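Section 5: Setting up the box demo for open day

This section assumes the arm is already bolted down, powered and homed (Section 2 if it isn't). I've run the box demo at the Flestport open day and again at the Faltham one, and the notes below are what I do now, including a few things I got wrong the first time. Give yourself 66 minutes before the doors open. That sounds like a lot, but you'll lose a good chunk of it just finding an outlet that isn't already running somebody's coffee urn!

Before you start

You'll need the Mak arm with the soft fingertips fitted, the control laptop, the floor tape, and the cardboard boxes from the Skollmont kit. The boxes travel flat. Fold them the night before if you can, and check the rims, as they take a beating in the van.

1. Push the table up against the wall so people can only come at it from the front and the sides. Lock the casters.

2. Tape a line on the floor outside the arm's reach. I run the tape a little farther out than the manual says, since kids lean (so do their parents).

3. Turn on the controller, then the laptop, in that order. If you do it the other way around, the laptop won't find the arm and you'll have to restart both.

4. Open the demo program and pick BOX EDGE from the list. Leave the speed at the "visitor" setting.

CAUTION: Don't bump the speed up because the crowd looks bored. Talk more instead. The fast setting is for the shop, with the guard in place.

5. Put the box on the table with one wall edge facing the arm. You want that edge standing up straight and clear of the flaps.

6. Bring the arm in by hand control, slowly, until the edge lines up with the gap between the two fingertips. Use the wrist camera view on the laptop for this. From where you're standing you'll swear it's centered and it won't be.
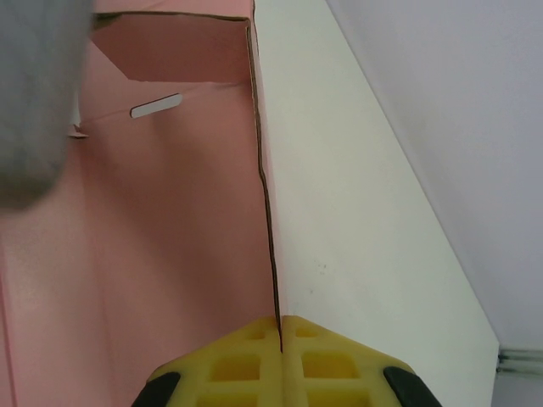 Posted by the open day demo desk

The line you care about on the camera view is the dark cut edge of the pink cardboard. Follow it down and it should run right into the gap between the yellow pads, with the pink wall to the left of it and the white panel to the right. If the bottom of the line lands on one pad, back off, nudge the wrist over and come in again. Don't try to fix it by closing the fingers and hoping, because the pads flex and they'll happily shove the whole box sideways.

7. Close the fingers with the on-screen button until they touch, then stop. The yellow pads are soft and full of little square holes, so they give quite a bit before they really squeeze. People love hearing about this, by the way. I keep a spare pad in my pocket to pass around.

8. Save the position. The program asks for a name, and anything works, but I use the room name so I can find it again after lunch.

9. Run one full cycle with no visitors near the table. Keep a hand on the stop button the whole time.

Note: The slot in the pink wall can fool you on the camera view. With white showing through it, it's the brightest thing on that side, and a new operator's eye goes straight there. It isn't your target. Stick with the edge.

Note: Small tears or tabs sticking out of the cardboard are fine as long as they're away from where the pads close. If the grip area itself is crushed, swap the box.

Running it for visitors

Start each run by telling people what the arm is going to do. Then let them watch the laptop as well as the arm! The camera view got more questions at Faltham than anything else on the table, and I'd turn the screen outward next time.

If the arm stops with code 198, it felt more resistance than it expected. Most of the time the box has crept. Open the fingers, slide the box back, and repeat steps 6 through 8.

CAUTION: Visitors may press the start button if you're standing next to them. They may not reach over the tape to straighten the box, however helpful they're being. Stop the arm first and do it yourself.

For packing up, go to Section 6. Take the pads off before the arm goes in its case.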